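The block cell had been drifting since the holidays. Picks on the left half of the board landed short and the right half was fine, so I spent most of a week assuming the wrist was at fault. I'm writing down what I did because the last set of notes on this cell is a text file from Gayan Pramanik with four lines in it, one of which says "check bolts."

The layout, for reference. The arm sits on its own pedestal to the left of the table. The table top is blue pegboard, and the maple work board is bolted to it along the front edge. The blocks are a plain plastic set: cubes, cylinders, triangular and pentagonal prisms, stars. The control program is on a Zellbridge box under the bench, and the board position is stored there as a fixed frame with its origin at the front left corner. Everything the arm does on the board is relative to that frame. If the board moves, the arm has no way to know.

I started at the wrong end. I pulled the fingertip, cleaned the seat, refitted it, and redid the tool center point with the usual pointer routine. The new value differed from the old one by less than the routine's own scatter. I put the old value back. Then I ran the joint check from the Zellbridge menu, which passed, and ran it again after the arm had been moving for an hour, which also passed. I should have believed it the first time.

Folasade Igwe suggested logging the miss at each grid point instead of just watching it. We wrote a short program that drives the tip to a penciled mark, stops above it, and waits while you read the offset with a rule. It took 147 marks to cover the board at a spacing I was happy with. Plotted, the error was close to zero on the right and grew steadily toward the left. That is a rotation of the board with the right front bolt as the pivot. A bad wrist would not give that picture.

The left front bolt turned under finger pressure. The washer under it had dished into the pegboard hole, so it had felt tight at the head while the board could still creep. I replaced both front washers with wide flat ones from the Barkus drawer (the thick ones, the thin ones dish too) and used thread locker on the left. The right bolt got the same treatment the next morning. While the board was off I wiped down the pegboard under it – there was a good deal of grit – and looked at the seams between the planks. They were flush. Colm Hegarty planed the board when it was new and it has stayed flat.

With the board back down I retaught the frame from three points, then ran the single-cylinder test on the left side, where the errors had been worst. The green cylinder goes on open wood and everything else stays toward the far edge so the finger has clear space on approach.
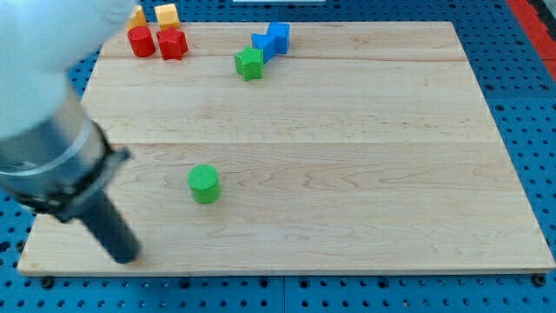
**Hotska, 2022-01-11**

Settings as they stand tonight. Approach height is 13 mm above the top face of the cylinder. Approach speed is 200 mm/s down to that height and a tenth of it after. The frame is saved under job number 1629, and the old frame is still there under the same number with an "x" on the end. Don't delete it yet. I want to compare the two after a month of running.

The cylinder test ran clean on the left side. I then did the cubes and the prisms. The cubes are easy. The triangular prisms are still touchy if they start with a corner toward the finger, but they were touchy before any of this and it has to do with the angle of approach. The stars I left alone. Duangjai Hemmin has a separate routine for those and I didn't want to change two things in one evening.

I repeated the full set of marks at the end. The slope across the board is gone. What remains is a small constant offset toward the far edge, the same everywhere, and I would guess it comes from how I touched off the second teaching point. It is small enough to leave.

Still to do:

- Put a paint stripe across both bolt heads and onto the wood, so a turned bolt shows.
- Add a two-mark check to the startup program, one mark on each side of the board.
- Order more wide washers. Chantharasri has them but the minimum is a full box.
- Ask Apinya Chuensuk whether the second cell has the thin washers too. It was built from the same drawer.

The two-mark check matters most. Reading two offsets with a rule takes a minute and would have caught this in December.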